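4.3 Comparing finger pads on the Galleck hand-held gripper

Do this section after the camera has been calibrated (4.2) and before you form strong opinions about which pads are best. Thomas Orlandini formed his first, and we had to repeat December.

What you need

The hand-held gripper, both sets of pads (ribbed and smooth), the 2 mm hex key, and a plastic bottle with a screw cap. The bottle should be narrower at the base than at the belly. Any colour will do, although a bright one saves you squinting at the recording later.

Fitting the pads

1. Switch off the recorder. The Brarnier logger will happily file your hex key work as a grasp attempt.
2. Slide the old pads off the plates. They come away sideways. If you are pulling upward, stop pulling upward.
3. Seat the new pads with the grooves facing inward and tighten each screw until it is snug. Snug is less than you think.
4. Close the gripper on nothing and check that the pads meet evenly along their length.

CAUTION: Do not use thread locker. Shanthi Dewan spent an afternoon with a heat gun so that this line could be written.

Running the comparison

5. Stand the bottle on a level bench and close the gripper on its lower end. Keep the cap clear of the pads and in view of the camera.
6. Squeeze until the bottle stops shifting, then lift it a hand's width. Hold for a slow count of five.
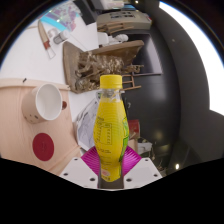 7. Tilt your wrist to the left, then to the right, and return to centre. If the bottle slides, log a slip and carry on. Catching it with your free hand is a natural reflex and spoils the trial.
8. Set the bottle down and open the gripper fully before you start the next lift.
9. Complete 64 lifts with each set of pads. Swap sets at the halfway mark, so that tired wrists are shared out fairly.

NOTE: You don't have to clear the room first. The Flimetik arm will eventually be asked to work among other people's belongings, and a spotless bench teaches it very little. Do move anything you would be sorry to see knocked over.

Reading the results

10. Open the log and sort by pad set. A slip rate that climbs steadily through the session usually means dusty grooves. Brush them out with a dry toothbrush – not your own – and run the set again.
11. Replace ribbed pads after 3,000 closures, or sooner if the grooves have gone shiny.

If the two sets come out within a slip or two of each other, fit whichever is cheaper and go on to 4.4, where the same bottle meets the arm.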